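Stendmont Tabletop Tidying
Data card, maintained by Rukhsana Khokhar and Atif Orakzai

Summary

Stendmont is a set of 1441 recorded attempts at one chore: picking small stuff up off a wooden surface and putting it in a bin. A six-year-old can do this and won't. Our robot is willing and mostly can't, so between them they have the problem surrounded.

Of the 1441 attempts, 732 ended with the object in the bin. The rest are kept and labeled. Please don't filter them out and then write to us about your excellent success rate.
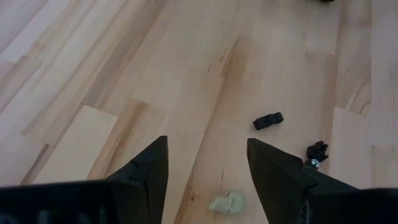

Small, lumpy and dark is the hard end of the job. Anything with a smooth rounded side tends to scoot away when the fingers close, and dark things near dark fingers are easy for a model to lose track of. Saqib wrote the notes on these cases – they get less polite as they go on.

What's in it

Wrist camera video, gripper position and a text label for each attempt. 51 attempts have no gripper position after a logging fault in September. They are marked "nogrip".

Known problems

One arm, one room, 2 operators. Labels for "dropped" and "never really had it" overlap, and Nusrat and Shagufta still disagree on where the line is.

Not suitable for

Deciding whether to cancel your cleaner.

Last updated 2024-04-30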